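From: Ryszard Rutkowska
To: bookbinding list
Date: Mar 28, 2026
Subject: Re: Boards warping on the cookbook, and paste questions

Hi all,

Sorry for the slow answer. I wanted to finish a few more covers before I wrote, so that I would have something to go on besides my memory of the last batch.

For people who joined after December, this is the spiral cookbook that Esperanza Rosenthal asked some of us to rebind in cloth. It has 104 pages, on a fairly heavy text paper, and the covers are Jillis board with Bumonska cloth over them. The trouble was that several of the first covers pulled outward at the fore edge a day or so after they came out of the press. They would lie flat if you put a weight on them and then go right back when you took it off. 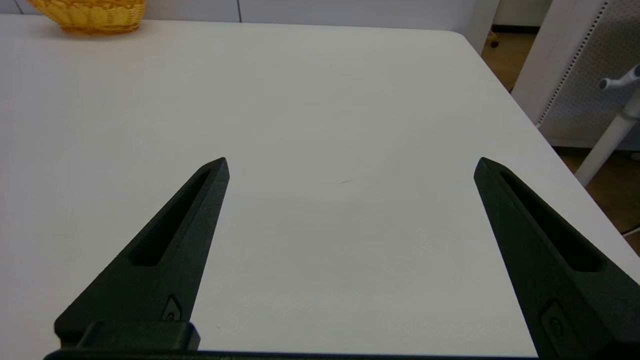
Vilja Tikkanen wrote:

> I read the last few messages twice and I still don't see anyone
> saying which way the grain runs in the boards. Everyone has an
> opinion on paste. I would look at the grain first. If the board
> grain runs across the book and the cloth grain runs along it, you
> can change the paste all year and the covers will still move.
>
> Second thing. A cover that curls out at the fore edge is being
> pulled from the outside. The cloth got wet, it stretched, you put
> it down stretched, and it shrank as it dried. The paper on the
> inside has to pull back just as hard. If you used a thin dry glue
> on the inside and a wet paste on the outside, the inside is not
> going to win.
>
> Third, how long are they in the press? I leave mine overnight and
> change the blotters before bed. I know some people take them out
> after an hour, and I have done it too when I was in a hurry, and
> I was sorry each time.
>
> Also, did anyone keep the cooking times for the paste from the
> Grigaitė handout? My copy has a coffee ring on exactly that line.

Vilja, I checked the grain. You were right to ask. The boards I cut myself are fine, with the grain running head to tail. The ones that came already cut are mixed. I bent every board in the stack both ways and sorted them into two piles, and the bad pile was bigger than I would have liked. When I went back to the covers that had warped, all but one of them had cross-grain board. The odd one is probably my fault, as I remember the cloth on it being very wet.

So my first suggestion is that anybody holding precut boards should bend them before doing anything else. Bend the board gently along one direction, then turn it and bend it the other way. It gives more easily when the grain is parallel to the fold. With small boards it is harder to feel. In that case cut a strip each way from a scrap of the same sheet, dampen one side of each, and see which way they curl.

On the inside paper, I had been using straight PVA for the pastedowns because it is quick. For the last four covers I went to a mix, half paste and half PVA by eye, and let the pastedown sit a minute before I put it down. Those four have stayed flat for a week in the spare room, where the heat goes on and off all day. I don't want to claim too much from four covers.
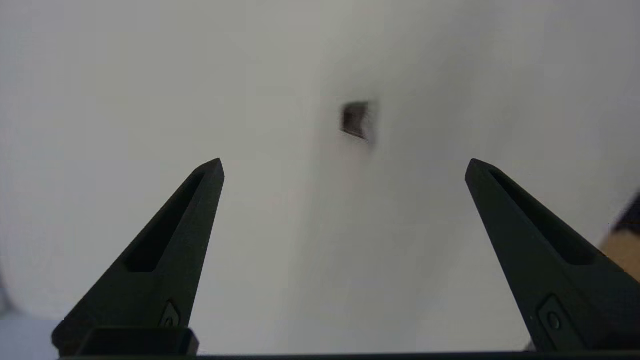

Pale background, both fingers pointing up.

The paste itself. I do have a clean copy of the handout, and the line under Vilja's coffee ring says 20 minutes on low after it thickens, stirring the whole time. I have never lasted that long. I stop when it goes from milky to slightly clear and comes off the spoon in a sheet. Then I push it through a strainer once it has cooled. If you skip the strainer you get lumps under the cloth, and with Bumonska cloth every lump shows. It keeps four days in the refrigerator in my house. After that it smells, and I throw it out even if it looks all right.

King-fai Tse asked off list if he could use the little Gonov press for this. I would say yes for the text blocks and no for the cases. The platen is smaller than our boards, so you get a ridge where it stops. If it is the only press you have, put a bigger board on each side and tighten it less than you think you need to. Two pressing boards and a pile of heavy books will do the job as well, only slower.

A few people wanted to know about sewing. We are still on five stations with linen tapes. I tried one copy with four and the kettle stitches took too much strain at the head, so I took it apart. Wax the thread lightly. Too much wax and it picks up lint from the cloth, and then you have gray thread in a new book. 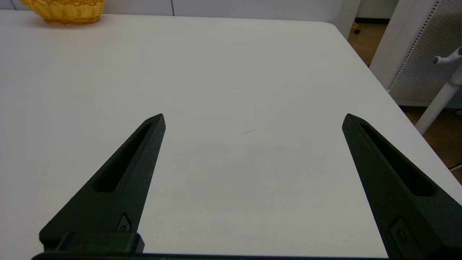
White tabletop, fingers spread wide.

Supplies. Aarne Nurmi has found a source for endpaper that will sell us 900 sheets at a decent price, but we would have to take the whole lot. It is cream, long grain, a little toothy, and it takes paste well. I have had a sample sheet in a closed book since last month and there was no staining on the cloth side. If you want a share, write to Aarne directly and tell him how many sheets. Please don't reply to the list with your order, we had trouble keeping track last time and three people got nothing.

I have no more headband silk in red. There is plenty of the green, and a partial spool of a yellow that I think is too bright for this book, though Esperanza may feel differently. It's her grandmother's cookbook and she should choose.

Two questions from my side. Has anyone put a hollow back on a book this thick with cloth this stiff? Mine opens well at the middle and badly at both ends. And does anyone size the cloth before titling? The foil is skipping on the letter R and I have already raised the heat once.

I will leave the good board pile by the guillotine. The cross-grain ones are in the box underneath and can be used for pressing boards or for practice.

Ryszard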